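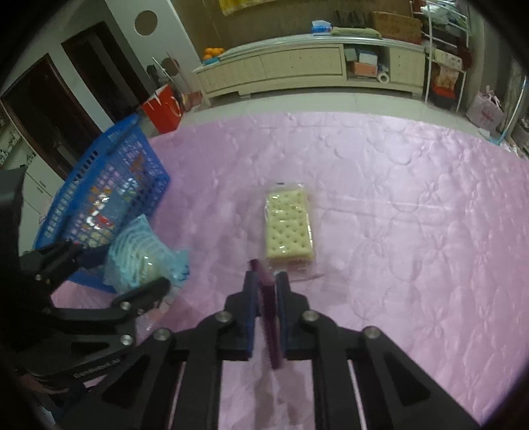
Where should the snacks live in a small apartment, if there is no pantry?

In one place only, close to where you eat them, and never in the bag they came home in.

That was the first thing she told me, before I had even opened my notebook. She has lived in the Parkel district for eight years, and for most of this time she has helped other people to put their homes in order. She asked me not to print her name, so I will respect this. Her clients find her through a small service called Prodilen, and most of them live in one or two rooms where the bed, the food and the shopping are all within a few steps of each other.

I asked her what she sees when she comes to a home for the first time.

"Bags," she said. "Paper bags, plastic bags, the bag inside the bag. People come home tired at seven in the evening, they put everything down, and they take out only the milk. The rest stays. After some days the bag becomes a kind of furniture."

She does not blame anybody for it. In her own home, she told me, the bed is the sorting table. She puts a quilted cover over it, brings the shopping there and takes out every item, from the crackers to the new socks. "A bed is the biggest flat surface most people own. And you must clear it before you sleep, so the work has an end."

I said that many people would not like to see food on a bed.

"Closed food," she corrected me. "A packet of crackers that is still sealed does not hurt a bedspread. An open packet, this is different. Then you will sleep with crumbs and you will think of me with anger."

Crackers are a subject she takes seriously. In her opinion the square plain ones suffer most from bad storage, as the wrapper is thin and people stand it under heavier things. She keeps them lying down, on the top of everything else, and after opening she moves them to a tin with a tight lid. I asked about clips. She uses them for rice and for sugar, but she finds that with crackers the clip breaks the first two or three in the row.

Fruit has other rules. Oranges she likes to leave out in the open, on top of a low cabinet, where air can pass and where everyone in the family will see them. "If you hide an orange in a drawer, you will find it again in May," she said, and I think this had happened to her, but she did not want to tell me more about it.

We talked for a long time about baskets. She prefers the plastic ones with a mesh, because dust falls through and you can see from the side what is in there. The ones she buys come from a shop near the old bus station in Baststead. She likes them in one color for the whole home, although she admits this is more for her eyes than for any practical use. What she does not like is the deep basket. A deep basket, she explained, is a place where you put things on top of things, and when you look for the small item at the bottom you turn it all over on the bed.

"Buy low and wide," she said. "If you must put your arm in past the elbow, it is too deep."

And the paper gift bags? In my own home there are so many of them that I felt a little ashamed to ask. She laughed and told me that she once emptied a closet for a retired couple where the bags alone filled two shelves. Her rule is that you may keep as many as will fit inside the largest one. When the largest is full, the oldest go to recycling. She follows the same rule with plastic bags.

The tape was a surprise for me. She believes that each home should have one roll, kept always in the same open shelf, next to the boxes which are waiting to be returned or reused. "People buy tape again and again. They have it, but they don't know where it sleeps."

I wanted to know how much all this costs. Much less than people fear, in her view. She tells clients to wait 30 days before they buy any container at all. In this time they use cardboard boxes from deliveries, and they learn what size they need. Only one client did not listen, and spent 3000 on a complete wall system that is called Noguchi. Half of it still stands in the hallway, wrapped. Another family in the same building spent 400, mostly for a metal rack with open shelves, and they are happy with it.

Before I left I asked what a reader could do this evening, with no money and not much strength after work.

She thought about it while she was folding a green dish cloth.

"Take one bag from the floor," she said. "Empty it on the bed. Put the food with the food. Fold the bag and put it inside another bag. Then you can sit down and eat something."

She then offered me tea, and we ate some crackers from the tin. They were quite fresh.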